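3.2 Sorting by colour when the light is poor

I should say at the outset that I came to this question by way of my own kitchen, where I once put a dark green lid in with the brown ones three mornings running.

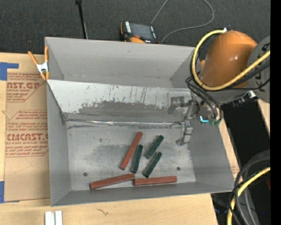
Figure 4. Reddish-brown and dark green blocks on a brushed grey metal floor.

Red and green are the pair everybody asks me about, and fair enough, but most of the trouble I heard about at Climville came from pairs that sit close together in darkness, whatever their hue. A deep green and a brownish red are easy enough to tell apart at noon by a window. Ask the same person at half past four in October, with one tired ceiling lamp on, and you get a long pause and then a guess. Our sorters knew this perfectly well. Several of them had their own tricks for it, like carrying a doubtful piece over to the doorway, or laying it on a white sleeve (one woman kept an old pillowcase in her locker for exactly this).

I spent 10 afternoons on the benches at Climville and a shorter stretch at Olmont, where the work is much the same but the lamps are newer. At both places I sat beside people and mostly kept quiet, which I find hard. Friederike Rieger did the same at Skandgate and sent me her notes every Tuesday, and her notes are a good deal tidier than mine.

What struck us both was how seldom people named a colour aloud. They said "the dull ones" or "the other dull ones", or they called a shade after whatever had last come in that looked like it. At Skandgate a whole family of greens was known as Joshi, after a supplier who had stopped sending them years ago. New starters learned Joshi before they learned where the kettle was, and they learned it by being handed things. I asked one lad to describe it for me and he couldn't – he just went off and fetched me a piece.

This matters for how we read the older studies. Most of them test people with painted cards under a steady lamp of 800 lux, and the cards have names printed on the back. That is a sensible way to find out about eyes. I am less sure it tells us much about sorting, where the surface underneath may be shiny or smudged and the person has been at it since breakfast. We did try the cards ourselves, with 30 sorters across the sites, and they were good at them. They were also rather bored by them, and two told me so to my face.

So in the rest of this section I lean on the bench notes first and bring in the card scores where they help. I know some readers would like it the other way about. Friederike would too, I think, and her argument for it – that bench notes depend a lot on who is holding the pencil – is taken up in 3.3, along with the business of the replaced lamps at Olmont.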